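**Moltville Guest House Association, members' meeting, June 1, 2024**

Present: Nhyira Aidoo (chair), Trinh Trịnh (minutes), members from nine houses. Lumorden House sent apologies.
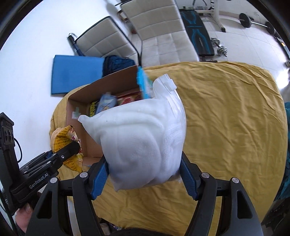 *White bag with soft contents, see item 2.*

**1. Last minutes**

The minutes from January were read and accepted. One correction: the bus stop question was raised by Agbeko House and not by Lavow House.

**2. Linen**

The laundry contract ends this summer. Nhyira has asked for a new price and the answer is 4000 for the season, collection included. Lavow House finds this too high for small houses which send only a few bags. Agbeko House is satisfied with the service but asks that bags come back with the name of the house on them. Two times this spring they received pillowcases that belong to Lumorden.

Decided: we accept the price for one season. Every house marks its own bags. Nhyira will ask if small houses can pay by bag.

**3. Breakfast hours**

Long discussion. Walkers want to eat early and families want to eat late. Agbeko House has tried a cold breakfast left out in the evening, and guests took it well, except for the bread. No common rule was made. Each house writes its hours clearly on the door and on its page.

**4. Town map**

The printed map is almost finished, 80 copies remain. The footbridge is still shown at its old place. Trinh has the drawing and will correct it before we print again. Lavow House offers to pay up to 30 for the paper if its garden is shown. The members had nothing against it.

**5. Parking**

The town has not replied to our letter. Nhyira will go to the office in person. Until then guests should please not be sent to the church yard, also not for one night.

**6. Other**

- The key box at the station sticks. Trinh brings oil.
- Lumorden House wishes to sell two cots, in good state. Ask them directly.
- The coffee machine for the meetings was not discussed, there was no time.

Next meeting will be at Agbeko House. The date follows by letter.

Minutes written by Trinh Trịnh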